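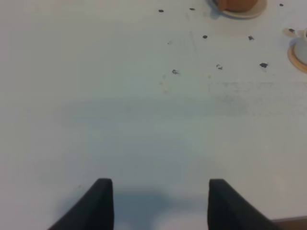 Photo: Ustico / Mateja Matić

Two cups, a white table, and the kettle on

Small cups are back. Not the bucket-sized mug with a slogan on it, the one that lives by the sink and never quite comes clean. Little ones. Three mouthfuls and you have to get up again.

I blame September. Every September I want to sort out the kitchen, and every September I get as far as the cup shelf and stop. This year I counted. 34 mugs for a household of 2. Most went to the charity shop before lunch, in a box that had held a heater, and by the afternoon I was looking at replacements. Of course I was.

So. What to buy, what to put under it, and what sort of table to stand it all on.

Start with the table. White is harder than it looks. A shiny white top bounces the ceiling light straight into your eyes and shows every wiped streak. Matte is kinder. It goes a bit grey in the shade, a bit creamy where the light catches, and the colour of the cups does the work. An orange-brown cup on a pale saucer looks warm on it from right across the room. Put the same cup on dark oak and you'd lose it by teatime.

The downside is tea rings. Jitby, who sell tabletops cut to size, told me to use a damp cloth and nothing else, no scouring powder ever. I had already used scouring powder. There is now a dull patch by the window end and the fruit bowl lives on it.
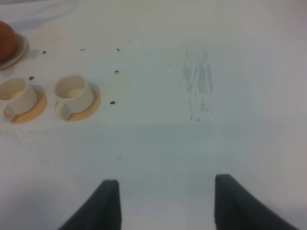 Mateja Matić

Which brings us to coasters. For years I thought they were for other people's mothers. But a plain white cup on a white table does sort of vanish, and a round of something tan underneath fixes that in a second. It gives the cup an edge. Get them a little bigger than the base so there's a rim showing all the way round, otherwise they look like a mistake, and you'll miss when you put the cup down anyway.

Two the same, side by side, is plenty. I tried four in a row and it looked like a canteen.

Filline do a pale set for 19 pounds which I like a lot. They're light, though, and in damp weather they stick to the cup, ride up with it and then drop off in your lap. A pinch of salt on the coaster is the old pub trick. Works for an hour or so.

Saucers are another matter. I'd given up on them and I was wrong. A saucer is somewhere to put the spoon, somewhere to put the biscuit, and it catches the drip. Cream under terracotta is lovely, softer than a bright white would be. Chmielewska, the small pottery whose stall I go back to at every market, sells cups and saucers seperately and is quite happy for you to mix them. I did ask if they should match. Got a look.

Handles! Check the handle before you pay. Small cups have small loops and some of them only take one finger, which is fine with a full set of nerves and an espresso, less fine with hot tea and a toddler about. Pick it up in the shop. Pretend to drink. Nobody minds.

And don't fill the table. One coloured cup, a couple of white ones, a spoon left lying about, lots of space in between. The space is the nice bit. I keep having to move the post, the chargers and a single glove to get it, and by six o'clock they've all crept back.

Cost, then. I gave myself a limit of 100 pounds for the lot – cups, saucers, coasters – and came in under, mostly by walking away from a teapot. The teapot was beautiful. Still thinking about the teapot.

Washing up is by hand for anything tan and woody, quick rinse, dry it straight off and stand it on its edge. Don't soak it, it'll warp. The cups can go in the machine if the maker says so, top rack, and not touching eachother.

The last of the old mugs is holding pens in the hall. It can stay there.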